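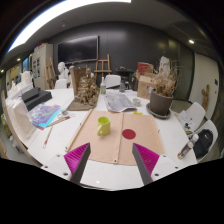

## Report of the Marsden delegation on its visit to the Witlow studio

### Purpose of the visit

The delegation traveled to Witlow in December at the invitation of Okon, which runs the recording side of the Trindadard project from an art and model-making studio. The visit had been planned as a general introduction. After the incident on the Marsden test arm in the preceding weeks, both parties agreed to give most of the time to the fault that had caused it.

The incident is summarized here for readers who have not seen the earlier notice. A control program trained on Witlow recordings was being run on the arm at Marsden. The task was to pick up a mug and set it down on a marker. The arm approached with its fingers closed, struck the mug and continued downward until the operator pressed the stop button. The mug broke, and a finger mount was bent. There was no injury, although a staff member was standing closer to the bench than site rules allow.

### Work at the studio table

Recording is done with a gripper held in the hand, so no arm is needed on site. The task shown to the delegation uses a tan mat on the large white table, with a green mug on one side and a round red sticker on the other. The rest of the table is left as the studio has it, with its paintbrushes, its pot of dried stems and a tall model made from twigs. Okon explained that the program must learn to find the mug among ordinary objects, and members of the delegation accepted the point.

Each recording lasts no more than 60 seconds. The operator begins with the fingers wide apart, closes them on the mug, moves it to the sticker and releases. The camera on the tool records the view, and a sensor in the body of the tool records how far apart the fingers are.

### The fault

The sensor was the source of the trouble. When its cable was pulled to one side, the reading stopped changing, and the recording software went on writing the last good value. No warning appeared on the operator's screen. A recording could therefore show the fingers open in the picture while the stored value said they were shut.

Okon repeated the fault for the delegation by bending the cable by hand. On the first attempt the reading held steady for 15 seconds, during which the fingers were opened and closed several times. It then resumed by itself – a behavior that helps to explain why the fault had gone unnoticed.

The faulty recordings came from a single tool. Its cable had been rerouted during a repair, and the repair log gave no sign that the sensor had been checked afterward. Okon acknowledged this without reservation.

### Matters for Marsden

The delegation wishes to record that the fault at Witlow does not account for the whole incident. The force limit on the Marsden arm had been raised for an earlier test with heavier parts and had not been set back. With the normal limit in place, the arm should have halted on contact. The floor marking around the bench had also worn away on the side where the staff member stood.

It was further noted that Marsden accepted the recordings without comparing the stored finger values with the pictures. A check of this kind takes 10 minutes per batch, by Okon's estimate.

### Agreed steps

- Okon will change the software so that a reading which does not move for 2 seconds while the tool is in use raises an alert and marks the recording for review.
- Cables will be clamped at the body of the tool. The first clamped tool was available for inspection, and the delegation found it sound.
- Recordings made with the repaired tool are withdrawn until they have been reviewed.
- Marsden will reset the force limit at the start of every session and have the setting confirmed by a second person.
- The floor marking at Marsden will be renewed before the arm is used again.

One question remains open. Okon would like to correct the affected values by estimating the finger position from the pictures. Marsden prefers to discard those recordings. The parties will return to the matter once the review shows how much material is involved – until then, the withdrawn recordings will stay in separate storage at Witlow.

The delegation thanks the studio for the use of its table and for its patience during a long afternoon. A return visit by Okon to Marsden has been proposed for the period after the arm is back in service.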